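Kasby parts swap moves indoors, doors at 4 on Saturday

KASBY — The spring parts swap is on for Saturday after all, just not in the parking lot. Organizers moved it inside the old Citine building on the east side of town after the lot got torn up for drain work. Doors open at 4 p.m. Sellers can start unloading at noon, use the side door please, the front ramp is too steep for hand trucks.

Admission is free. Tables are already gone, 17 of them, all booked by the end of April. There is a wait list but don't count on it.

The swap started as a few people trading truck parts behind the Pálfi hardware store. Last May it pulled in 403 visitors, a record, and the line for coffee went out to the street. More food this year — chili, hot dogs, and a pie table run by the Kiltomis road club.

What's for sale: mostly interior and body pieces off older cars and pickups. Mirrors, door handles, trim, seat hardware, wiring by the box. Tires are not allowed indoors, and neither are batteries or anything with fuel still in it. Bring a tarp if you are buying something greasy.

The bigger news is the donation sort. A body shop in Kiltomis closed over the winter and gave its leftover stock to the swap, more than 1,000 pieces by the shop's own list, and most of it came with no labels. Crews have been at it evenings in the back room. Small metal goes on the shelves. Plastic goes in bins on the floor, and anything with a readable part number gets written up in the ledger by the door.
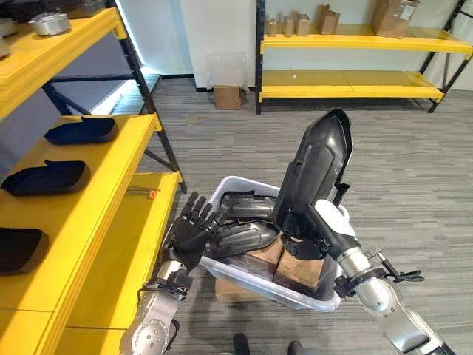 Plastic trim has been the slow part of the sort. Panels get pulled up one at a time and checked for broken tabs and cracks before pricing, and a lot of them look alike until you have two side by side. The white bin by the yellow shelves is a fair sample of the job, with ribbed black pieces crowded in with cardboard boxes and a glossy one held up over the rest. Boxes get opened last. Prices on the donated stuff will be on masking tape, cash only, and no holds.

Money from the donated stock goes toward a new lift at the high school auto shop. Organizers wouldn't give a goal but said last years total covered the deposit.

Parking is on the street and in the church lot across the way. Do not park along the fence, the drain crew has equipment there and cars will be towed.

The swap runs until 9 p.m. or whenever the pie runs out. Whatever is left of the donated parts will be sold by the bin in the last hour, so bring a truck if your interested.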